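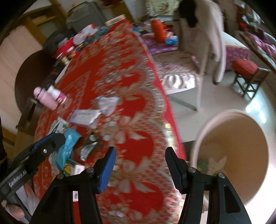 Coming in over a cluttered table at home, gripper in hand.

I'd been on the phone with the collector for maybe two minutes when I heard a clatter, then a laugh. "Sorry, I still have the thing in my other hand," she said. "I've been opening and closing it while we talk. You get like that."

She gathers examples for Celar, a small project run out of Zusilcombe that is trying to teach a robot arm to tidy up after people. She asked me to leave her name out (her cousins read this site, and she'd never hear the end of it), but she was happy to talk about everything else, and boy did she talk!

I wanted to know what a working day looks like. Mostly it looks like housework, she told me, only much slower. She starts at 8 in the morning and picks things up with two fingers until her forearm complains. "The target is 100 good ones a day. Good means I went in, got hold of it, put it where it was supposed to go, and didn't do anything weird on the way. If I fumble and then fix it, I keep that too, but it gets its own label. They want those. The arm is going to fumble plenty."

What about the stuff on the tables? I'd assumed somebody designed all that, and she was a little offended on behalf of tables everywhere. "You can't design a mess. I tried. In my first month I laid everything out with nice gaps between, and the people at the office sent it back. They said the arm learned to expect gaps."

So now she works with whatever a household has out. Bottles are easy, she says, and boxes are fine if you come at them square. Wrappers and plastic bags are where her patience goes. "A bag doesn't have a side! You pinch one bit and the rest of it has its own ideas. I did a whole afternoon on bags once and kept 8."

Patterned tablecloths came up too, and here she got really animated. She loves them. The first batch Celar trained on was nearly all plain desktops, and when the arm was tried over a busy print it went after the flowers. "It was reaching down and pinching cloth. Very gently, very sure of itself. I laughed so hard I had to sit down." After that the project asked for prints, and she has been on the lookout for loud ones ever since.

Her running total stood at 246 kept examples for the current home when we spoke, out of 600 she owes by the end of October. She didn't sound worried. The next stop is a place over in Buken with, she's been warned, a great many spice jars.

I asked if she ever gets to see the arm do something she taught it. Once, on a visit to the Zusilcombe office. It picked up a packet and turned it a little before setting it down. "I do that," she said. "I do that little turn. I have no idea why I do it, and now it does it too."

Then she had to go, because her tea was getting cold.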